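Chapter 4
Inside the Case

In this chapter you will learn to:
Open a desktop case safely and lay it in a good working position
Name the main parts and say what each one does
Tell power cables from data cables
Work in a sensible order when taking a computer apart

Key terms: chassis, power supply, motherboard, socket, expansion slot, drive bay, bezel, retention bracket

Ruth Fairclough runs the repair bench at Promwood, a shop that takes in used office computers and gets them ready for resale. Every October the local schools clear out their storage rooms, and the shelves at the back fill up with towers of all ages. Her first rule for new staff is that no one picks up a screwdriver until they have looked inside the case and named what they see. It takes a few minutes. People who skip it tend to pull the wrong cable, or spend the afternoon hunting for a part that was never there.

This chapter follows the same rule. You will not install anything yet. Chapters 5 and 6 cover processors and memory, and the work there goes much faster if you already know your way around the box.

4.1 Opening the case

Shut the computer down, switch it off at the back, and unplug the power cord. Hold the power button in for a few seconds to drain any charge left in the system. Disconnect the monitor, keyboard, and network cable. Then put on your wrist strap and clip it to bare metal on the chassis.

Most towers have one side panel that is meant to come off. It is held by two screws at the rear or by a latch. Slide the panel back and lift it away. Put it somewhere it will not be stepped on - the edges bend easily, and a bent panel may never close properly again. Screws go in a tray or a cup, not loose on the bench.

Lay the tower down with the open side facing up. You can work on a standing tower, but small screws fall to the bottom and the motherboard is hard to reach. With the case flat, the board lies below you like a map.

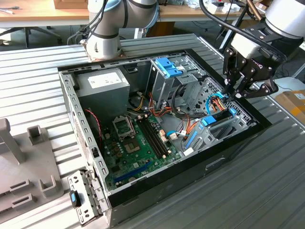 A stripped or partly stripped computer is the best kind to learn on. With fewer parts in the way, you can see how the rest are mounted and where the cables run. Start with the power supply, the silver box with the printed label in the upper left corner of the case, and then find the green motherboard below it. The processor socket is empty and its metal bracket is raised, so the gray square of the contact area is open to view. Never touch that area with a finger or a tool. The two black memory slots beside the socket are empty too. On a machine in this state, your notes should read "no processor, no cooler, no memory" before you write anything else.

4.2 Power and data

Cables confuse beginners more than any other part of the computer. It helps to sort them into two groups. Power cables come out of the power supply, usually in a bundle, with wires in colors such as yellow, red, orange, and black. Data cables run between the motherboard and the drives. A SATA data cable is thin and flat and has a small plug at each end.

Before you unplug a cable, follow it with your eyes from one end to the other. Write down both ends. Pull on the plug and leave the wires alone.

4.3 Cages, rails, and latches

Drives sit in metal cages. Older cases hold them with screws, while many office models use plastic latches or rails that need no tools. The plastic is often a bright color to show that the piece is meant to be moved by hand. If a latch will not move, look for a second catch before you push harder.

Bench practice

Your instructor will give you a tower to open. Draw the inside on a full sheet of paper and label each part you can name. Mark empty sockets, slots, and bays with an E. Allow 20 minutes, then trade drawings with a partner and check each other's labels against the machine. Keep your drawing - you will add to it in Chapter 5.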